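Grondenmont Tool Library News
October

New loan rules, and what to do about the Aken Street door

The loan period goes to 4 weeks at the start of next month. It applies to everything on the shelves except the items with a red label, which stay at one week. If you have something out now, your due date does not change. The new period starts with your next loan.

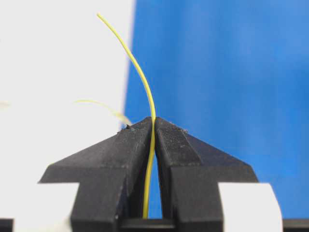 Page last changed: Thursday, 4:10 p.m.

We have been talking about this since spring. The one-week loan was set when the library was a closet behind the Cattaneo Building mailroom and we owned one circular saw. Back then a week made sense because there was always someone waiting. Now the catalog lists 793 items, and most of them sit on the shelf between loans. When we went through the records in September, 172 items had not been borrowed at all since last winter. The long loan costs us nothing on things like pipe benders and tile nippers, and people with jobs and kids have told us again and again that one weekend is not enough to finish a bathroom.

You can renew twice, and only if no one has put a hold on the item. Renewing is done in Plerkusix, on the page called My Loans, or by calling the desk during open hours. Please don't renew by leaving a note in the return box. The notes fall behind the liner and we find them weeks later.

What stays at one week

The red-label list is posted by the desk and in the catalog. It is short: the floor sander, the tile saw, the big carpet cleaner, the pressure washer, the post hole auger, and both extension ladders. The pressure washer goes back to the regular list after Thanksgiving and comes off it again when the weather warms up. We may add the leaf vacuum in the meantime. It has had a hold on it every week this month.

Cider press borrowers should note that the press is booked through the end of apple season. Please bring it back clean. That means the slats too, and it means dry. Last year it came back wet and spent the winter growing mold in the back room, and we had to replace the pressing bag and sand down the basket. If you don't have a place to dry it, leave it in a garage with the door open for a day before you bring it in.

Late returns

There is still no fine. What changes is that a late item now blocks new loans on your account as soon as it is a day overdue. Before, the block came on after a full week, and some people used that week as a free extension. The block comes off when the item is checked in. It may take until the next open session if you use the return box, so don't count on dropping off a drill on the way to picking up a sander.

If something breaks while you have it, tell us. We would much rather hear about it at the desk than find out from the next borrower. Tools wear out and we budget for it. You will not be charged for normal wear. You may be charged if a tool was used for something it plainly isn't made for, and yes, we are thinking of the wood chisels that come back with paint can lids' worth of nicks in them.

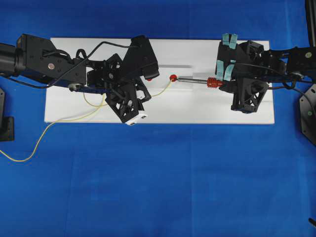 Agustina Retamal wrote in to ask if the longer loan covers kits, or just single tools, and whether a kit can come back in pieces. She has the tiling kit on hold and only needs the trowels for the second half of the job. She also said that the kit lists taped inside the lids are out of date, and that the last one she borrowed had a sponge on the list that she has never seen.

Kits do get the longer loan. They have to come back whole, in their own box, at one time. We know this is a nuisance for the reason she gives. The trouble is that Plerkusix treats a kit as a single item, and once part of it is on the shelf and part is at someone's house there is no good way to mark it. Most of the hand tools in the kits are also in the catalog on their own. If you only need trowels, look for trowels first.

She is right about the lists. We are redoing them over the next few weeks, starting with tiling, plumbing and upholstery. Consumables such as sponges, sandpaper, blades for the utility knives and solder are coming off the lists entirely. We used to try to keep these stocked and could not keep up. From now on, plan to buy your own. If there is a sheet of sandpaper left in the box, it is a bonus.

Getting in and out

The Aken Street door is sticking again. It was planed last year and it has swelled up since. Until it is fixed, please use the side door by the loading area during open hours. The side door has no step, so it is easier with a hand truck anyway. The bell there works. If you ring and no one comes right away, we are probably in the back room with the compressor on, so ring again.

The return box stays on the Aken Street side and is open at all hours. It takes hand tools and small power tools in their cases. It does not take ladders, anything with gas in it, or anything you have to push to get through the slot. Someone leaned a ladder on the box overnight this month and it was still there in the morning, for which we are grateful, but please don't do it.
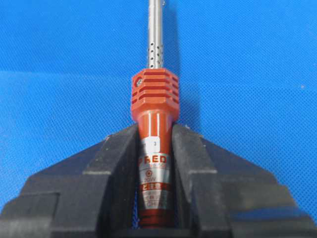

Parking is the same as before. The two spaces marked Loading are for loading, and the dentist's spaces belong to the dentist. He has been patient with us. Street parking on Aken Street is free after six, and there is usually room farther down toward the laundromat.

Storage over the winter

The back room is not heated. From now until spring we move the batteries, the glues and caulks, and the laser level into the office, so if you borrow any cordless tool you will be handed the battery separately at the desk. Check that you have it before you go. Please bring it back separately too, and hand it to the person at the desk. Batteries that go into the return box in cold weather come out in poor shape.

Gas tools need to come back with the tank run dry. This has always been the rule. The snow blower will be ready to lend once it has had its oil changed and a new shear pin, and holds for it can be placed now. One storm, one borrower: it goes out for a day at a time and is due back by evening. We will call people in the order of the hold list, and if you don't pick up, we go on to the next name.

Things we could use

The shelves are full, so for now we are taking only a few kinds of donations. We would be glad to have clamps of any size, a second wet/dry vacuum with its hose, a working heat gun, and moving blankets. We can't take paint, stripped-down power tools for parts, or any more claw hammers. If you have something that isn't on this list and you think we should make an exception, send a picture of it first and wait for an answer before you bring it over.

Small hardware is always welcome if it is sorted. A coffee can of mixed screws takes more time to sort than the screws are worth.

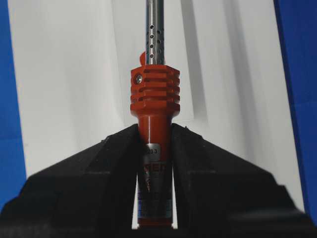
Holds and how they work

A hold puts you in line for the next available copy. When it is your turn, you get an email and the item is kept at the desk until the end of the second open session after that. If you have no email on your account, we call. After that it goes to the next person, and you can place a new hold if you still want it.

With the longer loan, lines for popular items may move more slowly for a while. If you finish early, bring the tool back early. If a wait looks long, check for another item that does the job. The orbital sanders often have a line while the sheet sanders sit there, and for a tabletop either one will do.

Questions about any of this can go to the desk or be dropped in the question jar by the side door. Put your name on it if you want a reply.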